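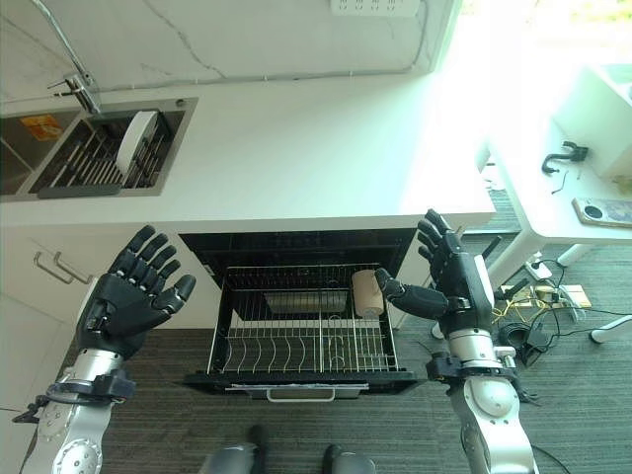 September 2018. Student project, dishwasher unloading, notebook entry for Hundodance team. Worked on the right-hand grasp all session and left the left arm on its default open posture. Thumb timing is the main problem. The current script closes the four fingers and the thumb together, and on a light object the fingers get there first and push it over. With the beige cup near the right side of the rack, the approach has to come from outside with the hand turned sideways, thumb leading, so any early finger contact pushes the cup inward over the tines. Changed the script so the thumb goes to its preset angle before the last part of the approach and stays there until the fingers report contact.

Settings at end of session:
Thumb preset 45 degrees
Finger delay after thumb 105 ms
Control loop period 14 ms
Log buffer 1000 samples, overwrites oldest

The delay is a guess. Lenka wants it replaced with a contact condition on the thumb alone, and I agree, but the thumb current is noisy enough that the threshold trips during free motion. Filtered it with a short moving average. Better, but it adds lag and I have not measured how much.

Wrist: the right wrist runs close to its limit when the hand is turned for the cup. Thanasis suggested moving the base back a little and letting the elbow do more. Not tried. If we move the base, the drawer reference has to be taken again, and the Plostenora calibration sheet is still the old version with the left and right offsets swapped. Fix the sheet first.

Left arm: the open hand is only a parking posture for now. It should eventually steady the rack. Check clearance to the drawer front before anyone enables both arms together.

To do before the Westerberg demo in December:
– replace fixed delay with thumb contact condition
– measure filter lag
– correct offsets in calibration sheet, then retake drawer reference
– plates: no grasp written yet, ask Lenka for her edge pinch from last term
– rename log files, half of them are still called test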